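Robot lab opens its doors, and I got to stand way too close

I'll admit I went to the Trulturar open day mostly for the free coffee. The workshop is a ten-minute walk from my apartment, I had the afternoon off, and the flyer in the library window said "come and watch robots tidy up," which sounded like a thing I could use at home. I ended up staying until they started stacking the chairs!

There were 17 of us in the first group, plus a couple of strollers, and we got a quick hello from Ruaridh Galbraith, who runs the place. He told us Trulturar has been working on small tabletop robots since April, with two other local outfits, Bamari and Awasthi, pitching in on parts and software. Then he pretty much waved us over to the work area and let us crowd in.

What they're working on right now is handling toy blocks. Sounds easy, right? Ruaridh said blocks are a great teacher, because they come in a few simple shapes and still manage to cause trouble when they lean on each other. The team has saved 1446 practice runs so far, and they want to reach 3000 before they move on to anything softer or squishier. I asked if that meant laundry. He laughed and said to ask him again next year.

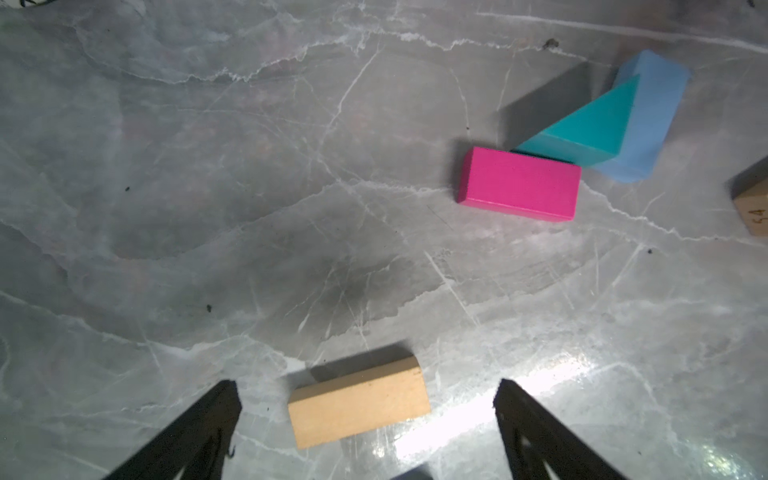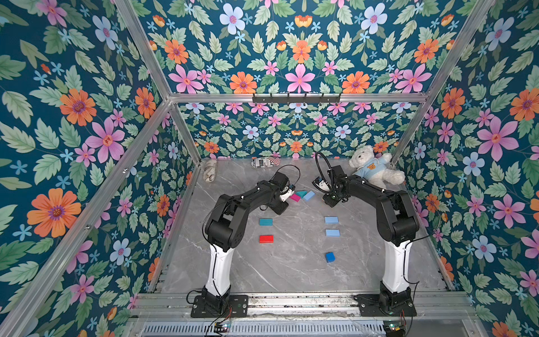
Blocks on the marble pattern, from the gripper's end and then with both arms in view.

The part I liked best was listening to people try to guess what a robot finds hard. A man next to me was sure it would be color. One of the engineers said color is usually the least of her worries, and that shadows and shiny spots give her far more grief (she'd spent most of the previous week on glare, poor thing). A little girl asked if the robots get bored. The engineer thought about it for a good while and said no, but she does.

I also learned that the software has a name, Tuvex, and that the staff talk about it as if it were a moody coworker. "Tuvex didn't like that one" came up more than once while I was there. When I asked what happens when a run goes badly, they told me it gets saved along with the good ones, so the system has something to compare against. I found that weirdly comforting.

Questions ran long, mostly thanks to a retired machinist who wanted to know all about the joints and how often they need work. Ruaridh was happy to go on about it, and the rest of us drifted over to the snack table, where the coffee was fine and the ginger cookies were much better than fine. Somebody's mom had baked them. I had three - maybe four.

If you missed it, they're doing one more session on Wednesday, December 22, 2021, starting at 5 in the afternoon. It's free, but they do want you to put your name on the list at the front desk or give them a call first, as the room fills up fast. Kids are welcome as long as a grown-up stays with them. Parking is on the street only, and the lot behind the bakery next door will get you a ticket - ask me how I know.

I'm planning to go back with my nephew, who is already writing out his questions. The first one is whether he can have a robot for his room.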